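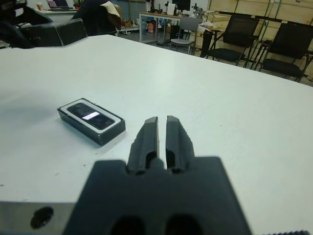 The Rules a Robot Has to Follow

Reading time: 2 minutes

A robot hand doesn't know what a finger is. It knows "open," "close," and "stop," and it will close on your finger just as politely as it would on a pencil. So people write rules.

At Postedex, a company in Kurthorpe, robots practice picking things up from tables. The rules hang by the door in very large letters. Karlijn Postma wrote them. She says grown-ups need the large letters more than the robots do.

Rule one is about space. Every robot arm has a reach, the way a dog on a leash does. While the arm is switched on and ready to move, you stay outside its reach. Saying "I'll be quick" does not make your arm shorter.

Rule two is about the stop button. It is big and red, and anyone may press it. You don't need permission, and you don't get in trouble if it turns out there was no danger. The robot's feelings will not be hurt. It hasn't got any.

Rule three is about squeezing. A new job begins with slow moves and a gentle grip. Karlijn's team runs 20 slow tries before anyone is allowed to turn up the speed, even if the first 9 go beautifully. Try number ten has surprised people before.

Rule four is the dull one: write it down. If the robot drops something, that goes in the notebook, with the date and what it dropped. One page from July says only "egg." The next page says "egg again."

Who checks the rules? Countries and groups of experts publish standards for robots, which are long lists of things a safe machine must do. They are not exciting to read. Karlijn has read them anyway, with snacks.

You can try rule one at home. Stretch out your arm and turn in a slow circle. Everything you could touch is inside your reach. Move the juice first.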